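Student Projects / Engineering Design / Final Reports
August | By Khadija Mahrous, with Arnaldo Macedo and Vitalii Panasiuk

Spending Other People's Money: An Equipment Plan for a Produce Handling Bench

1. What we were asked to do

Our team was given a budget of $2,000 and told to plan a small bench for collecting pick-and-place data with hand-held grippers. The task on the bench is sorting fruit and vegetables into a tray. Our supervisor, Sérgio Caldeira, wanted a purchase list, a reason for each line, and a plan for the day something broke. He got all of these, though the first version of the list came to nearly double the budget and included a chair.

The bench had to be running by the end of the term, fit on an ordinary table, and be simple enough that a new student could start using it after reading one page. We wrote that page. It is now two pages.

2. Grippers

We compared two suppliers. Pallura sells a finished hand-held gripper with a camera mount, ready to use out of the box. Jerner sells a kit with the linkage parts, pins and finger pads, and leaves the rest to the buyer and the buyer's weekends. The kit was cheaper by enough that we had talked ourselves into it before anyone asked how long assembly takes.

Arnaldo built one kit from start to finish as a trial. He needed 3 evenings and a second set of pins. When we put even a modest hourly rate on his time, the savings went away, and so did some of his goodwill. We still chose the kit, for a duller reason: every part of it can be ordered separately. A finished unit with a worn finger has to be mailed back, and the quoted turnaround would have taken up most of what was left of the term.

Finger pads are the part we expect to replace most. Our first budget had no line for them at all. Our second had a line for 4 spare sets, and Vitalii has since argued for more at every meeting, including meetings about other things.

3. The table and what goes on it

This is the part of the plan where we saved real money, mostly by lowering our standards. The original list had a laboratory bench, a matte work surface and a set of molded plastic fruit from a company called Arrieta, priced as if each piece had been raised by hand. We cut the bench and the surface and went with a table and a tablecloth. The molded fruit was cut next. Groceries cost less, come in awkward sizes for free, and can be varied from one session to the next. 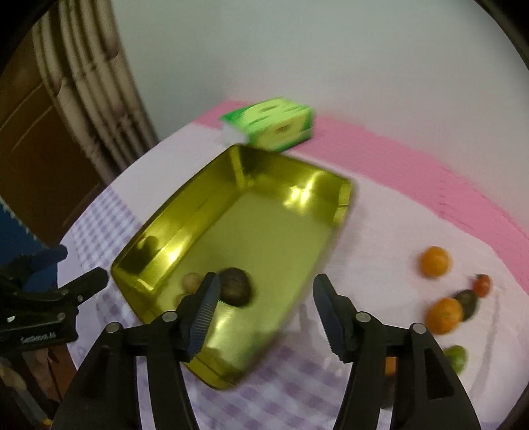 Should a student team rent grippers before buying them?

Renting makes sense for a trial of a week or two, but for a full term the fees we were quoted added up to more than the parts.

The tray took longer to agree on than the grippers did. We wanted raised walls so that round things stay put after they are dropped in. We also wanted a finish that gives the camera some trouble, on the theory that kitchens are full of shiny things and a model that has only seen dull ones will be in for a surprise. A metallic tray meets both needs and costs less than lunch. Its glare is going to annoy whoever reviews the recordings, and we have listed that under known issues, next to the chair.

4. Running costs

Groceries are small per trip and easy to forget, so they get their own line. We set aside $60 for the term and asked that receipts go in the envelope, a rule that I broke first. Soft items such as tomatoes should be bought fresh for each session. Citrus lasts longer and can be carried over.

Storage was our worst estimate. We priced one drive from Plultitz and assumed one was plenty. Florêncio Nogueira, who ran a similar bench last year, read our draft and wrote "ha" in the margin. The final plan has two drives and a written rule about who copies the files – it names a person, since "the team" turned out to be very bad at it.

5. What we would change

We would order spares with the first shipment and pay for shipping once. We would write the grocery line before the gripper line. We would also ask for quotes in week one, when suppliers have time to answer and students still read their email.

The chair was never approved. Vitalii has asked that this be recorded.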